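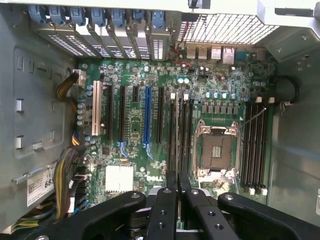 Fernurel bench cell: four weeks of desktop teardowns

I refurbish office desktops for a living, and every January a salesman tells me a machine will do it for me. The Fernurel is the first one I agreed to try. It's an arm, a two-finger gripper, a wrist camera and software from Ister. I fed it Dell towers with the lids already off, which tells you something.

Memory and cards

Pulling memory is the job it ought to own. The slots are straight, the latches are in plain view, and a new hire learns it before lunch. Over 177 sticks it did fine on the outer banks and fussed over the inner ones – those two fingers need more room than mine do. Expansion cards were worse. You have to release the clip and lift at the same time, and it only has one hand.

The parts tray earned its keep. A drive stands up in its holder, a card stands in its clip, and I don't have to hunt for either.
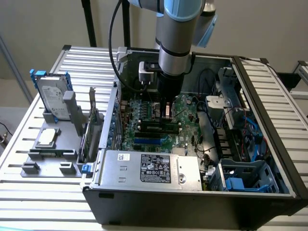 Cables

Forget it. Power leads, SATA cables, the skinny red and black pair by the USB ports – all mine. Ister says cable handling is "on the roadmap." So was Stestano's, and I'm still waiting.

The processor socket

I expected bent contacts and didn't get any. Credit where due. It was also painfully slow, and I stood there watching the whole time, so I'm not sure whose labor I saved.

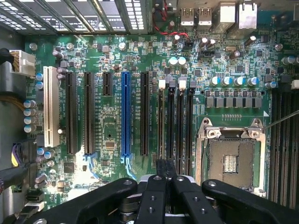
Verdict

Humaira Afridi at Zaidi runs two of these and likes them, but she sees 800 identical machines in a batch. I see whatever comes in the door. Two stars, and I'd look again if they add a second arm.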